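Speaker notes: Opening the new nine at Derkent
September 4, 2020
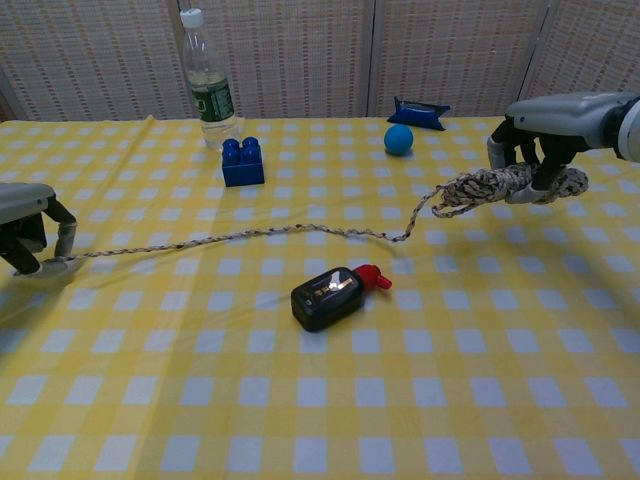

Slide 1. Coiled rope over a checkered tablecloth.

Slide 2. Welcome
Good morning to all. Please speak slowly here, the room has an echo. Thank the hotel for the coffee. Say that I will talk for twenty minutes and then we walk to the first tee together.

Slide 3. Where we are
Derkent has now two courses. The old one, Lindeo, is the parkland course which most of you have played. The new one is called Skader and it has nine holes. It opened for members in June and it opens for visitors this weekend.
The name Skader comes from the farm that stood near the present 4th green. One wall of the farm is still there, left of the green. A ball against the wall is played as it lies, or with a penalty drop. I am asked this every day.

Slide 4. The land
(Wait until the map is readable from the back.)
The ground is sandy on the north side and heavy clay on the south side. For this reason the drainage took most of the first year. We laid 982 meters of pipe under holes 6, 7 and 8 alone. After strong rain the 7th fairway was closed for one day only, and before the work it was a pond for half of the winter.

Slide 5. Three holes to speak about
Hole 2, par 3. It is 88 meters from the front tee, downhill. Short, but the green falls away at the back and many players finish in the long grass. Take less club than you think.
Hole 5, par 4. The fairway turns left at the oak trees. From the back tee you do not see the flag. There is a bell after the corner, please ring it when you leave the landing area.
Hole 9, par 5. The stream crosses two times. Good players will try to reach in two, and I wish them luck. The terrace of the Leclerc restaurant looks directly on this green, so there will be an audience.

Slide 6. Visitors
Tee times can be booked by telephone or at the desk. On Saturdays the first hours stay with the members. Carts are allowed on the paths, not on the fairways of 6 to 8.
We had 683 rounds on Skader since the opening, all by members. The most common remark was that the greens are slow. They are young greens and we do not cut them lower before spring.

Slide 7. What comes next
A practice area with a short game green, beside the parking. More than 100 young trees between 3 and 4, planted when the ground is soft enough.
If somebody asks about a second nine: the land is not bought, so I cannot promise it.

Slide 8. Questions
Leave ten minutes. Scorecards are on the table by the door. Soft spikes only, please remind them before we go out.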